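Equipment Review Meeting, Minutes
Monday, December 8, 2025
Main lab, second floor
Subject: Nunero manipulation kit on trial from Astby

1. Opening

The meeting opened at 2 p.m. The minutes of the August meeting were accepted with one correction: the loan period for the kit was recorded there as eight months and should read eight weeks. No other changes.

2. Purpose of the trial

The chair went over why the kit is under review. The lab's present arm setup handles flat pick and place work well enough, but setting up a new household task on it takes too long. Astby is offering the Nunero kit as a package: an arm mount, a gripper with two sets of fingertips, the Mulla control software, and a year of remote support. The lab has it on loan and has to say yes or no before the loan runs out. Manole, the other supplier contacted in August, sent a price list but no loan unit, so it can only be judged on paper.

3. Report from the test group

The test group reported on the tabletop tasks. These use ordinary objects on the brown folding desk: the wooden box with the drawer, the green cloth, the metal dish and so on. The group kept the desk because its height is close to a kitchen table and because the earlier results were collected on it.

Opening the drawer by its round knob was the first task tried. With the standard fingertips the gripper slipped off the knob when the approach was even slightly low. The soft fingertips in the kit fixed most of this. The group asked that the soft set be treated as the default from now on and that the hard set be kept for the dish. 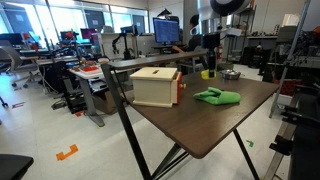

Cloth handling went slower than hoped. Picking the cloth up is fine, but laying it down flat is not, and the group does not think this is a fault in the kit. The software has a recorded motion for folding that assumes a square towel placed straight on the table. Anything bunched up has to be spread out by hand before the motion will run. Astby says a more general version is in the next release but would not give a date in writing.

The dish task was added late. The rim is thin and shiny, and the depth reading jumps around on it under the window light. Lowering the blinds helps. One member said a kit that only works with the blinds down is not much use in the afternoon. The group will repeat the runs under ceiling light only and report both sets.

In total the group has logged 54 runs on the three tasks. The log is in the shared folder. A request was made to add a column for which fingertips were fitted, as this was left out of the early runs.

4. Software

Mulla was easy to install on one workstation and hard on the other. The second needed an older graphics driver, and rolling it back broke an unrelated project for a day. Astby support answered the same afternoon, and the notes they sent were clear.

The teaching mode was well liked. A new user can guide the arm through a motion and have it saved in a few minutes. The complaint was with naming: saved motions get a number and cannot be renamed from the main window, only from the file list. This was passed on to Astby.

There was a longer discussion about data. Run records are stored in the supplier's own format. An export tool comes with the kit but drops the gripper force values. Several members said they would not support a purchase until this is fixed or the format is documented. The chair agreed to put that to Astby as a condition.

5. Safety and floor space

The arm's reach takes in one end of the walkway. Floor tape is to be checked against the reach drawing in the manual and moved if needed. Loose cables near the benches were mentioned again. They are to be tied up or covered by the end of the week.

The stop button supplied with the kit has a short lead. A member asked if a longer one can be bought. Astby has one on its parts list and will be asked for the price.

6. Cost

The quote covers the kit and first year of support. Support after that is charged yearly and was thought high for what it includes. Manole's price is lower, but its list leaves out the mount and any training. It was agreed that the two cannot be compared until Manole sends a full quote. A spare set of soft fingertips should be included in either case, as they show wear already.

7. Decisions

The purchase decision is put off until the next meeting.
Astby will be asked to extend the loan by 5 weeks.
Soft fingertips are the default for all drawer and cloth runs.

8. Actions

Test group: repeat dish runs under ceiling light; add the fingertip column to the log.
Chair: write to Astby about the export tool, the loan extension and the longer stop button lead.
Purchasing: get a full quote from Manole.
All bench users: cables.

9. Other business

The booking sheet for the folding desk is full for the next 2 weeks. Anyone who has booked a slot and does not need it should take their name off. The request for a second desk of the same model was held over.

The meeting closed at 3:20 p.m. The date of the next meeting will be sent by email once Astby has replied about the loan.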